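Balloon Decor for Events, Handout 4: Garlands and Sizing

Welcome back! Today we finally leave columns behind and get to organic garlands, my favorite part of the whole course (bring your sizer box and your good pump).

The Umali wedding job used 200 balloons in three sizes, and the size mix is what makes a garland look full. Start with pairs, twist two pairs into a cluster of four, then push each cluster tight against the last one on the line. Small fillers go in at the very end, with glue dots.

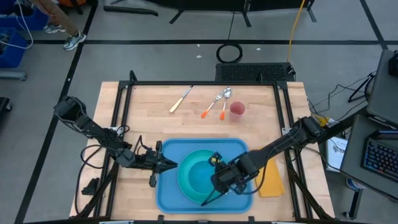

Kazimír Bartoš wanted to know whether the fillers could go in first, the way he did it for the Dridine store opening. You can, but they get squeezed by the big ones and you end up adding more anyway!

Underinflate a little. A soft, round balloon takes heat much better than a tight pear-shaped one, and it lasts longer in an August tent. For outdoor work, double-stuff the light colors so they don't go cloudy too fast.
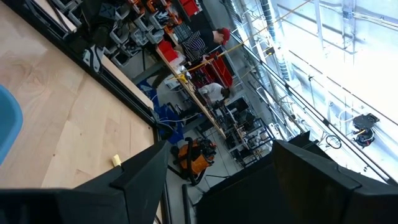
Color next! Pick one main shade, one neighbor and one accent, and keep the accent small. Lay a balloon of each on bare wood before you order, in daylight if you can. Pale maple like this, with a bit of light blue at one side and a tiny spot of yellow, is just about the proportion I love for a baby shower.

Homework: a six-foot garland, 100 balloons maximum, two sizes or more. Hamdia Weldu has the spare pumps, so ask her before Thursday, August 5, 2021.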